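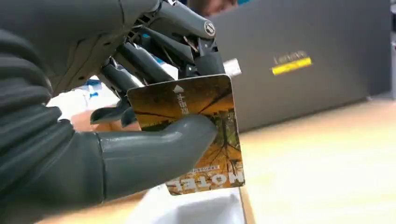
Chapter 2
Gathering Examples

A student who has just finished Chapter 1 usually wants to train something. The loss functions are fresh, the graphics card is warm, and the only thing missing is the data, which is assumed to be lying about somewhere in a folder. This chapter is about the folder.

In the textbook version of learning from demonstration, an expert performs a task, the machine watches, and a policy is fitted to what the expert did. The word "expert" carries a lot of weight in that sentence. In most labs the expert is whoever was free on Tuesday, wearing a glove or holding a controller, trying to make a hand that is not theirs pick up a motel key card by pressing a thumb against the front and folding the fingers behind it. You have handled cards like that for years without once forming an opinion about where your thumb goes. After an afternoon of demonstrations you will have several.

Thin, flat objects are a good place to start. A card offers very little to hold. Lying flat, it has to be tipped, slid or pried before any finger can get behind it, and once it is up, the fingers cover a good part of what a wrist camera would like to see. It also has a right way up, which the card itself may announce with a small arrow that the learner has no reason to respect. Whether your examples should respect it is a question to settle before recording begins. Few people do settle it then.

We will follow one data set through the whole chapter. It was gathered for the Gasbridge project, whose aim was modest: take a small object off a table and put it in a tray. The operators recorded 293 episodes. Of these, 29 were thrown out for the usual reasons – a camera that had stopped saving, a joint reading that froze, an episode in which the operator sneezed and the hand faithfully did something similar. The rest went into training, and the first policy learned very well to reach for the left side of the table, where the operators had found it convenient to put things.

The second round was called Nurno, on the theory that a new name would help. What helped was a written protocol. Objects were placed by a random draw. Clutter was left on the table and moved between episodes. Each operator stopped after 20 episodes and handed over to someone else, so that one person's habits did not become the laws of nature. Failed grasps were kept and labeled as failures, a practice that took some getting used to, as people who have just dropped a card in front of colleagues prefer the delete key.

By the end of this chapter you should be able to:

Write a task description that two operators will read the same way.

Decide what counts as the start and end of an episode, and defend the choice.

Vary position, lighting and background on purpose.

Spot an operator's habits in recorded data, including your own.

Keep failures without letting them pass for successes.

You will need no hardware for the first two sections. Section 2.3 uses recordings from both rounds, and the exercises there ask you to replay episodes at normal speed. Please do not skip ahead to double speed. It makes everyone look more skillful than they were.

2.1 What is an example?

Suppose an operator picks up a card, loses it, picks it up again and sets it in the tray. Depending on how you cut the recording, you have one slow success, or a failure followed by a success, or a rather useful lesson in recovery. The sensor readings are identical in all three cases. The difference lies entirely in where you place the boundaries and what you write beside them, so we begin with boundaries.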